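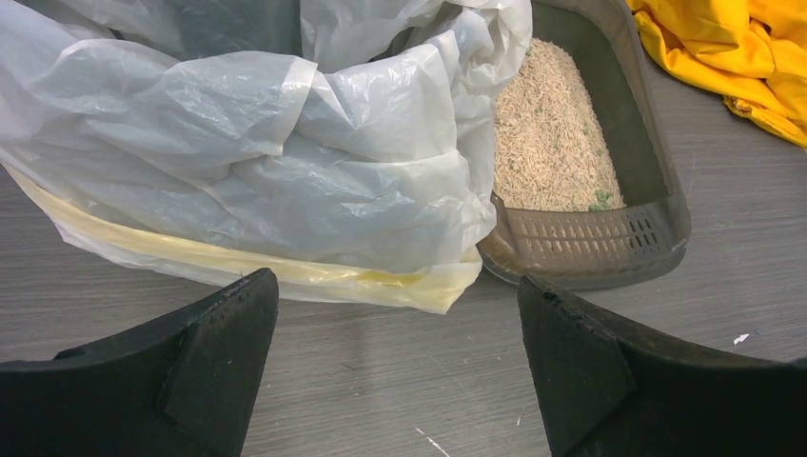

Fig. 4. Litter tray, drawstring bag and cloth on the floor, seen from the wrist camera.

4.2 Litter tray task (experimental)

Read this section before you turn the task on. The Pokine arm can do parts of this chore. It can't yet do the whole of it, whatever the box says.

1. Put the tray on a hard, level floor. Rugs confuse the height check.
2. Place an open drawstring bag beside the tray, with the top folded outward.
3. Move cloths and anything else soft well away from the tray. The gripper will pick up fabric if it gets the chance.
4. In the Wotbridge app, choose Chores, then Tray, then Assisted. Leave Unattended off.
5. Watch the live view. When both fingers are over bare floor, press Start.
6. Stay in the room until the arm parks itself.

Note: Thin white plastic is the hard part. The film creases, shines and hangs over the tray rim, and the software often can't tell bag from tray. If the plastic overlaps the rim, pull it clear by hand and press Resume.

Note: Pellets are small and the fingers are not. Expect to sweep. The slotted panel at the front of a sifting tray must be cleaned by a person; there is no setting for it.

CAUTION: Do not let the arm lift a full bag. The grip is rated for 700 grams, and a bag of used litter can easily pass that. Tie it and carry it yourself.

CAUTION: Keep the cat out. The arm stops on contact — it does not stop before contact.

What to expect
In October, Pravesh Kruger ran the task 20 times at our Flatthorpe workshop. The arm finished 2 runs without help, and both took longer than doing it by hand. Nobuhle Oosthuizen repeated the test with a stiffer bag and got better results, but few homes use one. We still list the task as experimental, and firmware updates so far have not changed our minds.

If the arm stops with error T4, open the gripper from the app, free any plastic from the fingers, and go back to step 5.

Section revised November 13, 2022.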